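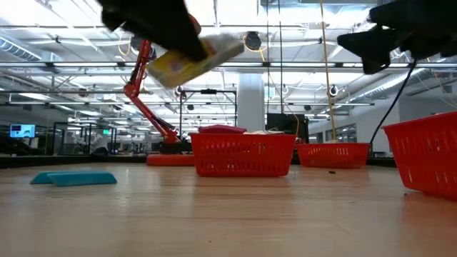

Sorthorpe Transport Museum: progress report to the Semwal Fund

Period covered: April to 29th August
Prepared by Kanchan Vishwakarma, collections and engagement

It has been a lovely busy few months and we're very pleased with how far your grant has gone. The main points are below, and the full accounts will follow in September as agreed.

The bus

The Kurkberg single-decker is back on its own wheels! When we last wrote she was still on stands with the rear axle out and no floor to speak of. The axle has been rebuilt, the brakes have been relined all round, and the new floor is down as far as the back seats. The last stretch is waiting on two outriggers that were in a worse state than we thought (you could push a screwdriver straight through one of them), so we've had new ones made up locally. They cost £800 that we hadn't planned for. We have covered this from the contingency line and don't need to ask for more.

The engine ran for the first time on the second attempt, with a good deal of smoke and a lot of cheering. It still has a water leak at the pump. We have a spare pump and will fit it once the floor is finished.

Of the 40 seats, 17 have been re-covered in the original moquette pattern. The upholsterer is ahead of her timetable and the colours are a treat, much brighter than anyone remembered.

Visitors

We welcomed 3416 people between Easter and the end of July, our best spring and summer so far. Letting visitors watch the bus work from behind the barrier has been the most popular thing we've done in years, and several people who rode on the Kurkberg route as children have brought us tickets, timetables and one splendid conductor's cap.

Augustina Asamoah has been recording their memories for the listening post. She has over six hours of material already and is now editing it into short clips. The post itself is built but needs a better speaker, as the first one can't compete with the compressor.

What's behind

Paintwork. We had hoped to have the lower panels in primer by now, but Elham Coachworks can't give us the booth until the autumn. We would sooner wait for them than rush it elsewhere, and the price they quoted still stands.

The new display boards are written but not printed.

Next steps

Finish the floor, fit the pump, move the bus to Elham for paint. We'd love you to come and see her before she goes, so do ring the office and we'll put the kettle on.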